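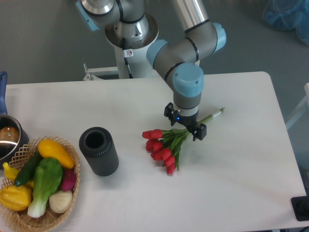 Skye Nisbet asked me last November whether we could please write down how the open day table gets set up, so that she wouldn't have to call me at seven in the morning again. Fair enough! This is the section for the flower demo, the one where the arm picks up the tulips and puts them in the vase. I've written it the way I do it myself, and if you've read the Nelumico safety section first you'll get through it in one go.

4. Running the flower demo for visitors

4.1 Before the doors open

1. Wipe the tabletop and let it dry. Old tape marks bother me more than they bother the arm, but please peel them off anyway.

2. Walk once around the table and look at the cable on the pedestal. It should hang down the front with a bit of slack. Try the mount with your hand too. If it moves at all, stop and get the big hex key.

3. Power up and wait for the home screen. Load the program called Granonine (not Granonine-old, which still has the short table in it and will reach too far).

4. Stand the vase on its mark, open end up, nothing in it. No water, ever. The tulips are artificial and they're perfectly happy.

5. Lay the bouquet down at a slant with the blooms toward the visitors' left and the stems toward the arm. Squeeze the stems into one bundle first. Loose stems are the number one cause of a bad grip.

6. Put the vegetable basket and the saucepan at the far left end. They belong to the cooking demo and the flower program never goes near them, so they can stay out all day.

Note: The speed on the home screen should read 23 percent. I know it looks slow from where you're standing. Kids in the front row think it's plenty fast, and you need the time to talk.

4.2 The first grip

7. Clear the table area, say "moving" out loud, and press Start. The gripper comes down over the stems and closes.

8. Pause the program once it has lifted the bouquet just off the table. I like to stop at this point with a group – people want to come up to the line and look at the fingers, and it's a good moment for questions.

9. Press Resume. The arm carries the bouquet over to the vase, turns it upright and lowers it in.

Caution: Never straighten a leaf while the program is paused. Paused is still powered. If something's hanging wrong, press Stop, wait for the message, and then fix it.

10. If the stems slip, open the grip menu and raise the force one step at a time. Don't go past 72 or you'll flatten them, and I'm down to my last spare bouquet.

4.3 Between groups

11. Take the tulips out by hand with the arm at home, and go back to step 5.

12. Write the run in the Thygesen notebook, good or bad. We did 85 runs last time and the bad ones were the useful reading.

Note: Leave the Enorer screen saver off. It kicks in mid-talk and you'll lose your place.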